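Notes on the pine table, part two. Part one covered stripping the old varnish. I have since sanded it twice, changed my mind about the finish once, and moved all the small-bottle work onto it, so this post is mostly about oil, glue and drips.

The table is pine, bought secondhand in Tudbridge for 70 dollars including the delivery. The top is 187 cm long, which is longer than I wanted, but it fits against the wall if the door stop is moved. Pine is a poor choice for a work surface if you care about dents. I care more about how it takes a finish and how easily it can be redone, and on both counts it's fine.

**Sanding**

I started at 80 grit to get rid of the last of the varnish, then 120, then 180. On the first round I went on to 400 because I had a pack of it left from another job. That was a mistake. The surface was so closed up that the oil sat on top and stayed tacky for days in the cooler corners. I took it back with 120, finished at 180, and the second application went in evenly.

Vacuum between grits. Wiping with a damp cloth raises the grain, and on pine the soft bands come up more than the hard ones, so you end up with a faint ripple. Some people raise the grain on purpose and knock it back. I did one small area like that, under where the lamp stands, and can't find it now, so it probably makes no difference on a table.

**Finish**

Two thin coats of Erko hardwax oil, a day apart, with the window open. The tin says to buff within 20 minutes. In May, with the heating off, I had closer to 30 before it started to drag. The color shift was small: a bit warmer, a bit more contrast in the grain. I did not use a stain. Pine blotches, and I have enough blotches from the first attempt at the far end.

Water resistance is decent. A mug ring left for an hour wiped off. Solvents are another matter, and anything alcohol-based needs to come up right away.

**Bottles**

Nearly everything I use in quantities under a teaspoon now lives in small plastic bottles with dropper caps. Before that I poured from the original containers, which meant drips down the side and a ring on whatever was underneath.

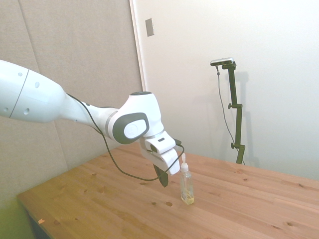

A narrow tip matters more than the size of the bottle. With a wide one, thin liquids come out on their own as soon as the bottle is tipped, and you get three drops where you wanted one. With a narrow tip and a light squeeze I can put a single drop on a hinge pin and stop. For thicker liquids, warm the bottle in your hand for a minute first. Cutting the tip wider works too, but you can't undo it.

I tested three sets. The Belay ones have the best caps and a body too stiff to squeeze gently. The Estus ones are softer and a little cloudy, which makes the fill level hard to read. The third set had no name on it and leaked at the thread, all of them, so they went in the recycling. I settled on Estus for oils and Belay for anything that evaporates.

Clear bodies are worth having. I can see when one is low without opening it, and if something has separated or gone dark I notice before it goes on a part. Fill them no more than two-thirds. A full bottle pushes liquid into the tip when the room warms up, and then you get a bead on the nozzle and eventually a spot on the table.

Label the side and leave the cap plain. Caps get swapped. I write the contents and the month on masking tape, then put clear tape over that, otherwise oil takes the ink off in a week or so.

**Spots**

For oil spots on the hardwax finish, dab (don't rub), then a drop of dish soap on a barely damp cloth, then dry. If there is still a dark mark the next day, sand that board locally at 180 along the grain and apply a very small amount of finish with a rag. It blends in after a few days. I've done this four times and can find two of them in low sun.

Necati Bozkurt wrote after part one to suggest a sheet of glass over the working half. I tried it with a piece cut for a shelf. It's easy to clean, but small screws skate off it and it's cold on the forearms. It has gone back to being a shelf.

**Running total**

Table, abrasives, oil and bottles come to 314 dollars so far. The oil was the largest item after the table, and there's over half a tin left. Still to do: the underside, which has had no finish at all, and the left rear leg, where the bolt has worn its hole oval. I'm planning to drill it out and glue in a dowel, then re-drill.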